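Pruitt Players, costume and makeup mtg, October 1, 2023

Szu-yu Hsu chairing. Started late, parking again.

Budget: 500 for the season, 351 left after the Brostel fabric order. Wigs come out of that. No more orders without asking Szu-yu first.

Makeup: chorus does their own, leads get help. Own brushes please, no sharing. Practice at home before tech week, sheet going out by email.
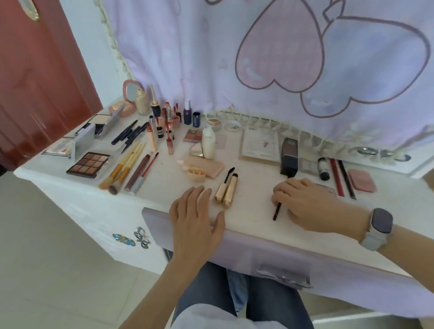
Brush and makeup at the dressing table.

Costumes: 49 done, hems still open on the village coats. Fornilach can lend boots, need sizes by Friday rehersal or they go elsewhere. Zustby hall closet has to be cleared by November. Agreed to toss the old capes, keep the hats.

Tickets: 65 sold for opening. Posters not up yet, carried over.

Next mtg same place, bring reciepts.

Pruitt Players | Contact the costume desk | Back to top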